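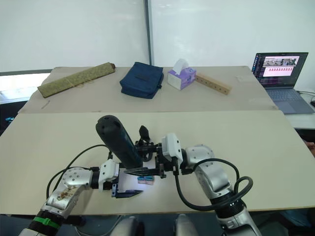

Mohammed-Awal Antwi demande qu'aucune cellule à deux bras ne reprenne les transferts d'outils tant que le seuil de relâchement n'aura pas été corrigé, et Sodel a retenu cette position.

Temps de lecture : 2 min

Mercredi 21 mai 2025 - Sodel suspend la fonction de passage d'un bras à l'autre sur ses cellules de manipulation équipées du contrôleur Titow. La mesure fait suite à un défaut relevé au cours d'une campagne de 300 transferts menée sur le site d'Abou Zeid. Dans 29 cas, la pince donneuse s'est ouverte avant que la pince receveuse ait confirmé sa prise. Aucun blessé n'est à signaler.

L'analyse du journal d'événements met en cause le module Ruron, chargé de comparer les efforts mesurés aux deux poignets. Lorsque les pinces sont très proches, un contact entre leurs doigts peut être interprété comme une prise valide. L'ordre d'ouverture est alors émis sans délai de contrôle.
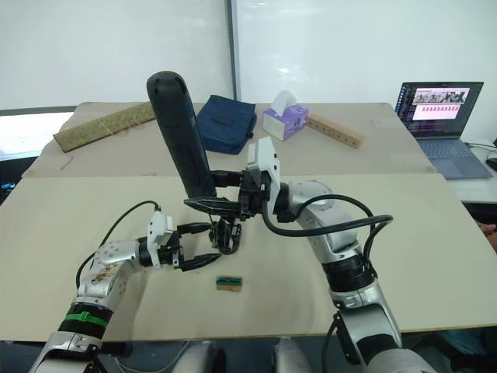
Cellule à deux bras : objet cylindrique noir tenu par la pince droite, pince gauche ouverte.

Les exploitants concernés doivent désactiver le transfert direct et passer par une dépose intermédiaire sur le plan de travail. La vitesse des poignets reste limitée pendant toute manipulation d'outil. L'accès à la zone des bras est interdit en mode automatique - y compris pour le ramassage d'une pièce tombée.

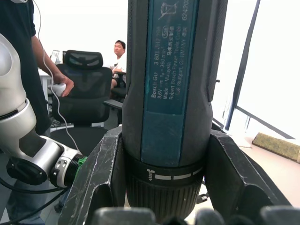

Visseuse sans fil Bosch GO entre les doigts d'une pince, vue rapprochée.

Un correctif du module Ruron est prévu en juillet. Il sera validé sur plus de 3 000 cycles avant diffusion. Les cellules à un seul bras ne sont pas concernées.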